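A small thread about toys, because this month I am sorting all the toys of our house and I have many opinions now. 1/12

I began with a simple plan. Every toy must come to the table one time. On the table I decide: stay, give away, or repair. The floor is not allowed for deciding, on the floor everything goes back under the sofa. 2/12

The table is old, my grandmother bought it in 1960 and it has seen worse things than toys. Last August I oiled the wood again and now it shines so much that I see the lamp in it. My family says it is too good for this work. I say a table wants to be used. 3/12

First lesson: do not begin with the building bricks. I began with the building bricks. The box says 1000 pieces and I believe it, my knees also believe it. After one evening I had sorted only the wheels. 4/12

Second lesson: the flat white plates from the bricks are very good as a shelf for little figures. You put them end to end along the side of the table and the small ones can stand there in a row while they wait. Before this they were falling over all the time and I was getting angry at a duck. 5/12

The sand toys I wanted to give away at once. It is January, who is thinking about sand? But then I held the shovel in my hand and I remembered the beach at Mornero, and how we dug the whole afternoon for a canal that never had water in it. 6/12

So the shovel has its own rule. Sand toys must be washed, dried and checked for cracks at the place where the handle meets the scoop. Ours passed the check. It stays. The two buckets did not pass, I am sorry for them. 7/12

For the boxes I have only one advice: keep the ones with a real lid. A gift box is stronger than you think, and a child can open it without help. The bag with a string looks nice but after one week the string is lost and the bag is only a cloth. 8/12

How it looks on the table at the moment, with the sorting still going on: 9/12

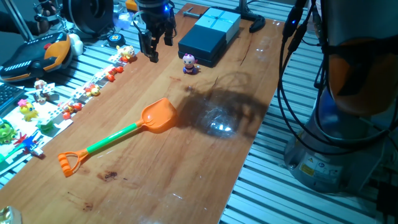 The orange and green shovel, two boxes, and the little ones waiting on their white plates.

Many of you will ask about the yellow one with the red cheeks. Yes, it stays. There was a short discussion at dinner and I lost. The one with the big pink head also stays, nobody knows from which set it comes, so if you recognize it please write to me. 10/12

What goes away: a puzzle with 60 pieces where four are missing, the drum (I will not explain the drum), and one bag of plastic food. I wash everything in warm water with a bit of dish soap and let it dry overnight on a towel before it goes to another family. 11/12

Still to do: the train tracks, the dolls' clothes, and the drawer in the hall that I did not open yet. If you have a good method for train tracks, I am happy to read it. The curved ones do not fit in any box I own. 12/12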